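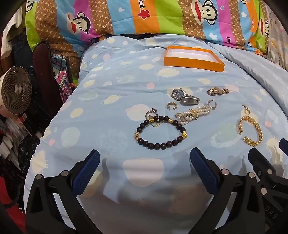
For my Java project I wrote Cliko, a little command line tool that finds duplicate entries in a log file. My first version took forever on 1288 lines (nested loops, oops!), so I swapped in a HashSet and it flew. 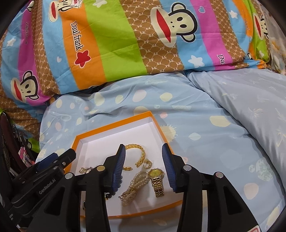 Striped bedding with cartoon monkeys

Xinyi Tang

Testing was the part I kept putting off. I ended up with 11 JUnit tests, and seven of them failed the first time - mostly null lines and trailing spaces.

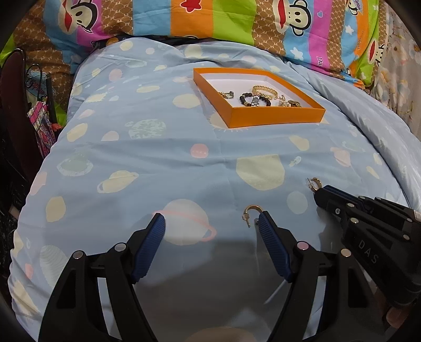
Prys Nicholas

I paired with Xinyi on the parser and wrote the rest myself. Next I want to add streams!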